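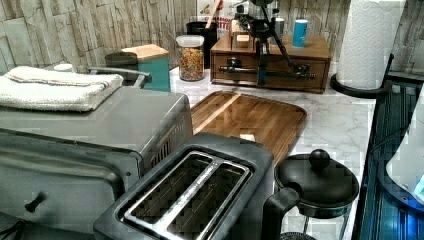 About Our Arm Cell

Drastby is a small workshop in Cikville, and for most of the week our attention goes to one machine: the black robot arm over the kitchen counter. We call the whole setup Jimport, after the first project it ran, and we love looking after it!

The counter stays fully stocked, toaster oven, cutting board, cereal jar and all, and the arm has to reach down among ordinary things like the wooden drawer box at the back. That makes setup a fussy job (and a really enjoyable one, if you're our kind of person). Every morning starts with the arm at low speed. We run it through 12 stored positions, listen to each joint, and check that the gripper closes evenly. If a position has drifted, we set the zero again before anything else gets done.

How we look after it

Every 100 hours of running we wipe down the links, check the screws at each joint and go over the cables for rubbing. Gripper pads get swapped when they go shiny. Crumbs are a bigger enemy than you'd think, so there's a soft brush hanging by the power switch.

Who does the work

Davina Innes runs the cell and keeps the repair log, which is up to 128 entries and makes great reading, especially the long one on the wrist joint from August. Spare parts live in the McIver room across the hall.

Want to see a morning check? Visitors are welcome on Fridays. Ring the side bell and we'll come down and get you.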